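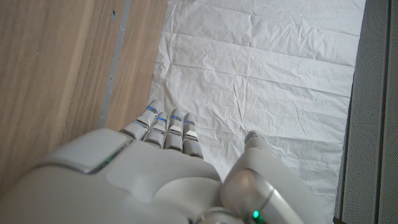 Lawal hand on trial, bench notes, December

Third session with the loan kit. Pendo on the laptop, me on paperwork and the stop button. Wanted to get through the crumpled sheet job before the Fetis people ring at 2, because they will ask, and last time all we had to tell them was that it arrived in a nice case.

What we're deciding: do we buy this hand (Lawal, the version with the wrist camera), or stay with the two-finger grippers and spend the money on the Nollano service plan. That's it. Everything else is Pendo having fun.

Setup

Wrist camera on, lights on, four blue at the tips and the green ones lower down. Manual says blue means the finger has been found by the controller. Doesn't say what blue means if the finger then does something else. Asked Fetis about this by email, no answer yet.

Wrinkled white sheet laid out next to the wood panel. Hand starts open above it, fingers together, thumb well out to the side. Pendo calls this "the piano". In the kit software it is Pose 6, so I'm writing Pose 6 and would everyone please do the same or the logs are useless.

Firmware 1801. Don't let it update. It asks at every start-up and the button that says Later is the small grey one.

Runs

Pinch from the top, thumb and first finger. Slow but fine on a crease that stands up. On a flat bit it slides over and closes on nothing, then reports a grasp. That's the false grasp problem again, same as the first session. Threshold is at factory setting. Moved it up a bit, false grasps stopped, real ones also stopped. Moved it back.

Pinch with thumb and two fingers. Better. Liên's idea and she is going to be unbearable. Got hold 6 times out of 9, and the three misses were all at the flat end. Would like to see the same with a stiffer sheet before I believe it.

Drag then pinch. Fingers come down, pull toward the thumb so the sheet ruckles up, then close. Works nicely when it works. Pendo had to write this one by hand, it's not in the supplied library, although the brochure talks about "soft sheet handling" as if it comes in the box. Must bring this up on the call. If we pay for the library I want the library.

Edge lift. Skipped, ran out of morning. The edge lying on the wood ought to be the easy case.

Speed: cycle timing left for next session. Set the cap to 2000 in the config, units not stated anywhere in the manual (!!). Pendo thinks it's the motor count and not a real speed. Leave at 2000 until somebody tells us, write it on the whiteboard.

Things I like

Camera view is good. You get the fingertips and the thumb together with the work between them, so you can see a miss coming. With our old gripper the camera looks mostly at the gripper.

Connector. One cable, clicks, done. Liên swapped the hand over in the time it took me to find the torque driver.

Pose editor is decent, drag the sliders and it shows you the hand. Undo works. Saving is under Export for some reason.

Things I don't

Price, obviously. Also the pads, sold separately and only as a full set, so one worn tip means buying the lot. Nollano plan would cover wear parts on the grippers but they won't touch another firm's hand, I asked.

The thumb takes up a lot of room on the way down. Near the panel side we had to come in at an angle, and the planner didn't like it, two stops for joint limit. Pendo put in a waypoint by hand. Fine for us, no good for the Prastetgate job where the operator is meant to just press start.

Manual. See above. Chapter on calibration refers to a diagram that isnt there.

The Fetis call

They rang early. Asked about the blue lights: it means found AND powered, not calibrated. So a finger can be blue and still be off. Right. That explains some of yesterday.

Asked about the sheet handling library, was told it's "available to partners". Asked what a partner is. They'll get back to us.

Asked to keep the hand another fortnight, they said yes straight away, which makes me think they haven't got a queue.

Where I've got to

If the job was only flat sheets I'd say no, stay with grippers and take the Nollano plan. For crumpled stuff the three-point pinch is clearly ahead of anything we've done with two fingers. Prastetgate is mostly crumpled. So leaning yes, if the library comes with it and if we can sort the thumb clearance. Pendo says yes already. Liên wants the left hand as well, no.

To do

Edge lift, both sides
Stiffer sheet, same nine tries
Recalibrate all the fingers and redo the flat end, might be half the trouble
Chase Fetis re partner thing and the units for the speed cap
Ask Pendo Swai to put the drag script in the shared folder with a name taht isn't "test"
Liên Mạch has the case key, get it back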